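About Lukbridge

Lukbridge is a robot learning group based in Korkcombe. We study how robots can handle cloth and bedding in ordinary homes. Bram Van Beek leads the research side. Most of us came to this from warehouse automation, where objects are rigid and boxes look like boxes.

Our method

We teach from demonstrations made by people holding a gripper in their own hands. There is no robot in the home at that stage. The person does a chore at normal speed, and the camera on the gripper records it from the same viewpoint a robot wrist would have later. From the video we recover the path of the hand and the opening of the fingers, and we train one policy, called Larkitz, on the result.

Cloth changes shape every time it is touched, so we do not try to model it. Larkitz predicts a short run of gripper motions from recent video, carries out part of it, and predicts again.

What we have found

Our current training set covers 46 homes and over 260 hours of recording. In our March tests, the number of different homes mattered more than the hours spent in each one. A policy trained on 40 homes with short visits did better in an unseen bedroom than one trained on a few homes with long visits. Patterned fabric gave us less trouble than we expected. Fast lifts are still hard, as the video blurs and the estimated hand path drifts. We now keep those clips and mark the blurred stretches, which gave better results than throwing them out.

Two problems remain open: finding the corner of a blanket when it is folded under, and telling one layer from another when two blankets overlap.

Working with us

The Dijkstra test room, our mock bedroom, is open to visiting researchers by arrangement. We share our gripper drawings and labeling guide with university groups on request. Households in the Korkcombe area can also apply to take part in recording.

Page last updated 4/4/26

Gathering a red blanket with the hand-held gripper

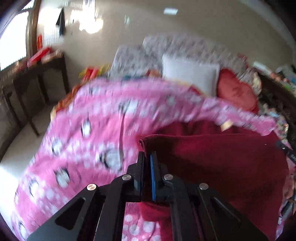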